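# Greifer bleibt 40 mm vor der Figur stehen – Kollision in der Simulation falsch?

**spindelmutter**

Guten Tag zusammen, ich hoffe, ich bin im richtigen Bereich. Deutsch ist nicht meine erste Sprache, bitte fragen Sie nach, wenn etwas unklar ist.

Ich baue seit Februar zu Hause einen kleinen Arm mit sechs Achsen, der Name des Projekts ist Timano. Die mechanischen Teile habe ich in der offenen Werkstatt in Imstead gefräst, die Elektronik und das Programm mache ich am Küchentisch. Der Greifer hat zwei Finger und öffnet bis 58 mm. Bevor ich den echten Arm bewege, teste ich jede Bewegung in der Simulation. Dafür benutze ich Gromus und für die Bahnplanung Rewi, beide in der Version, die in der Werkstatt auf den Rechnern installiert ist.

Jetzt zu meinem Problem. Einfache Gegenstände greift der Arm in der Simulation ohne Schwierigkeiten, zum Beispiel einen Apfel oder einen Becher. Auf dem Holztisch habe ich eine dünne, dunkelbraune Figur aufgestellt, die auf einem runden Sockel steht. Der Arm soll sie an den Beinen fassen, über dem Sockel. Die Planung beginnt normal, aber der Greifer hält jedes Mal 40 mm vor den Beinen an und Rewi meldet eine Kollision mit dem Objekt. Optisch ist an dieser Stelle nur Luft.

Ich habe schon folgendes probiert:

- den Sicherheitsabstand in Rewi auf 2 mm reduziert (vorher war er größer, das Ergebnis ist gleich)
- die Figur gedreht
- den Greifer von der anderen Seite kommen lassen
- die Masse der Figur geändert, was natürlich nichts mit der Planung zu tun hat, aber ich war schon müde

Wenn ich in der Objektdatei die Kollision ganz ausschalte, fährt der Arm weiter, aber dann gehen die Finger durch die Figur hindurch. Das ist also keine Lösung. Weiß jemand, wo ich suchen muss?

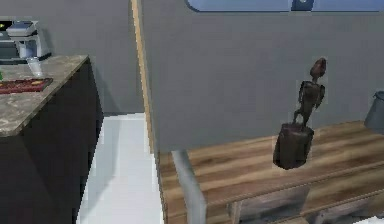 **feinsicherung**

Du planst sehr wahrscheinlich gegen die konvexe Hülle und nicht gegen das Netz, das du auf dem Bildschirm hast. Stell dir vor, du spannst eine Folie fest um die ganze Figur, vom Sockel bis zum Kopf. Alles unter der Folie gilt für den Planer als massiv. Der Sockel ist breiter als die Beine und die Schultern stehen wieder vor, deshalb liegt die Folie bei den Beinen weit außen.

So würde ich vorgehen:

1. In Gromus die Ansicht der Kollisionskörper einschalten. Wenn um die Figur eine geschlossene, glatte Form ohne Einschnürung erscheint, ist es die Hülle.
2. Das Modell in konvexe Teile zerlegen. Sockel, Beine, Rumpf und Kopf einzeln reichen meistens. Man kann das automatisch machen lassen, aber bei so einer Form geht es von Hand schneller: Zylinder für den Sockel, schmale Quader oder Kapseln für den Rest.
3. Die Teile in der Objektdatei als Kollisionskörper eintragen, das sichtbare Netz unverändert lassen.
4. Die Szene in Rewi neu einlesen. Nur speichern genügt nicht, Rewi behält die alte Geometrie im Zwischenspeicher.

Schritt 4 vergisst man leicht. Ich habe damit einmal einen ganzen Abend verloren.

Den Sicherheitsabstand würde ich danach wieder etwas höher stellen. 2 mm sind mit einem selbst gebauten Arm sehr optimistisch.

**spindelmutter**

Vielen Dank, es war genau die Hülle! In der Ansicht der Kollisionskörper sieht meine Figur aus wie ein dicker Kegel. Ich habe einen Zylinder und mehrere Kapseln gemacht und neu eingelesen, und jetzt kommen die Finger bis an die Beine.

Eine Sache verstehe ich noch nicht. Mein Netz hatte 291 Dreiecke, das ist doch wenig. Warum nimmt Gromus dann nicht einfach das Netz selbst?

**feinsicherung**

Die Anzahl der Dreiecke ist dabei nicht entscheidend. Die Kontaktberechnung für bewegliche Körper arbeitet mit konvexen Formen, weil es dort für Abstand und Eindringtiefe schnelle und stabile Verfahren gibt. Ein beliebiges Netz darf in Gromus nur für feste Dinge stehen, also Wände, Tischplatten, Schränke. Die Figur soll ja gehoben werden.

**ostwerk_rolf58**

Bei mir hat damals ein schnellerer Rechner geholfen. Mit zu wenig Speicher macht Rewi komische Sachen. Sonst einfach Kollision aus und langsam fahren, beim echten Arm merkt man ja, wenn etwas im Weg ist.

**feinsicherung**

Bitte nicht mit ausgeschalteter Kollision an den echten Arm gehen. Der Planer kennt dann auch den Tisch unter dem Objekt nicht mehr sicher, je nachdem, wie man die Gruppen eingestellt hat.

**graue_kapsel**

Ich lese erst jetzt mit und möchte etwas ergänzen, denn ich hatte denselben Fehler und danach gleich den nächsten. Wenn die Figur repariert ist, prüfen Sie auch alle hohlen und gemischten Objekte. Eine Schüssel als konvexe Hülle hat keinen Innenraum, sie ist für den Planer ein Klotz. Wenn ein Löffel darin liegt und ebenfalls ein beweglicher Körper ist, überschneiden sich beide schon beim Start. In meinem Fall wurde der Löffel im ersten Zeitschritt weggeschossen, und ich habe lange den Fehler beim Greifer gesucht.

Ich habe die Schüssel aus einem Boden und einem Ring von kleinen Quadern gebaut. Es ist nicht schön, aber es funktioniert. Für Kohlkopf und Apfel dagegen ist die Hülle völlig ausreichend, dort würde ich keine Zeit investieren. Ein flach liegendes Messer ist wieder ein eigener Fall: Die Form ist unproblematisch, aber die Finger müssen so nah an die Platte, dass der Sicherheitsabstand zum Tisch die Planung blockiert. Diesen Abstand kann man in Rewi für ein einzelnes Paar von Körpern kleiner setzen – nicht global, bitte. 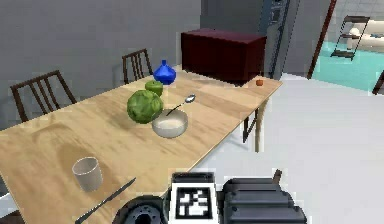

*Esstisch mit Schüssel, Kohlkopf und Messer, unten der Greifer mit dem Marker.*

Noch ein Wort zum Marker. Er gehört auch in das Kollisionsmodell des Greifers, wenn er auf einer eigenen Platte sitzt. In meiner ersten Version war die Platte nur als sichtbares Teil eingetragen. In der Simulation lief alles durch, am echten Arm ist sie dann an der Tischkante hängen geblieben.

**spindelmutter**

Danke auch für diesen Hinweis. Meine Markerplatte fehlt im Kollisionsmodell tatsächlich, ich trage sie heute Abend ein. Die Schüssel mache ich am Wochenende, und den Sicherheitsabstand habe ich wieder auf den alten Wert gestellt. Die Frage nach der Figur markiere ich als gelöst.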